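Notebooks > Paving > Joint sand

Last updated: Monday, 4:30 pm

Second look at the Heltent joint sand, the stuff that is supposed to set up hard after a misting and keep weeds and ants out. Anong wants a yes or no before we order for the Jurthorpe walk. I'm not ready to give her a yes.

The sales sheet says one bag covers 200 square feet. It doesn't say at what joint width, what depth, or with what size of paver, so I don't know what that number is worth. Our trays are 2 feet on a side with joints swept full to the chamfer. Tanko did three with Heltent and three with the plain washed sand we already buy by the ton. Same compaction, same hose nozzle, same shelf.

Scratch test with the awl: Heltent trays crusted on top, still crumbly underneath. Hadiza thinks we under-watered. Could be. But she followed the card to the letter, and if the card doesn't work indoors with a careful person holding the hose, I don't expect much from a crew at the end of a shift.

Layout matters too. Octagons with small square fillers have more joint per square foot than the big slabs in the sales sheet, and the corners where three pieces meet are the first place I'd look for washout.

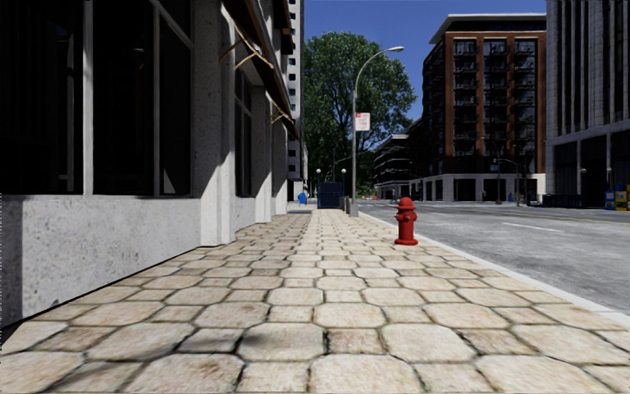
Octagon and square pattern, dark narrow joints.

Onyekachi says the small squares always rock first. I've heard that from a lot of people and never seen anyone measure it. Put it on the list: straightedge across a square and its neighbors, before and after the 30 plate passes, and write the numbers down this time.

Also not convinced by the haze claim. Two of the Heltent trays have a whitish film on the paver faces. Halima wiped one with a damp rag and it came back overnight. The rep from Amadi says it weathers off. He didn't say how long that takes, and I asked him twice.

To do:
- redo one Heltent tray with double the water, cut it open, check depth of set
- weigh the sand left in the bag and work out our own coverage
- ask Dilis for their price on the coarse washed, delivered
- leave the plain trays alone. Somebody moved one on Friday, please don't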